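About us | Our people and our packs

Walis began on a Monday evening in January, when Cherry Mae Rivera asked if she might borrow the big table at the back of the Vass community hall to sort out a few washbags. She had spent a good many years working nights on a hospital ward, and she had met far too many people who came in with nothing but the clothes they stood up in, and who were too shy to ask for a toothbrush. Her friend Ankit Goel came along to help with the lifting and stayed to do the labels (his handwriting is much the best of any of ours), and between them they filled 32 bags before the hall had to be locked up for the night.

We have grown a fair bit since then, though we like to think we are still the same friendly lot. Last year we sent out 1,356 washbags to hostels, night shelters and hospital wards in this part of the county, and we now have our own packing room on Prokside, with proper shelves, a kettle and a window that very nearly opens. There are six of us who look after things from week to week, and plenty of kind people who drop in when they have an hour to spare.

Everything that goes into a bag is new and in its own wrapper. We're rather firm about that, as a toothbrush you have to wonder about is no comfort at all. We do try to keep the colours mixed as well, so that people sharing a bathroom can tell whose is whose, and so that there's a bit of cheer in the bag when it's opened! Ruxandra Dumitrescu does our buying, and she will happily talk to you about bristles for as long as you'll let her. 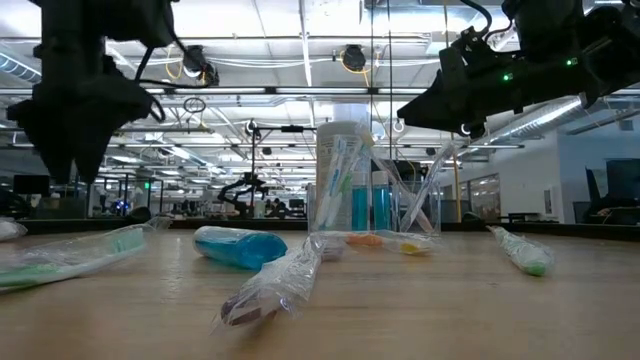 What goes into a washbag

Every adult bag has a wrapped toothbrush, toothpaste, soap, a comb and a flannel, and we add a small handwritten card if there's one to hand. Children's bags are much the same, with a smaller brush and usually a sticker or two. If a hostel tells us that somebody needs something different, such as unscented soap or a softer brush, we'll make up a bag specially, and it's no trouble at all.

Coming to see us

Packing starts at half past six on Mondays and goes on until the biscuits run out. You needn't book, and you needn't stay the whole evening either. Fahad Jafri will show you where to hang your coat and find you a place at the table, and if you would like to bring wrapped toiletries with you, please leave them in the crate by the door so that Ruxandra can add them to her list.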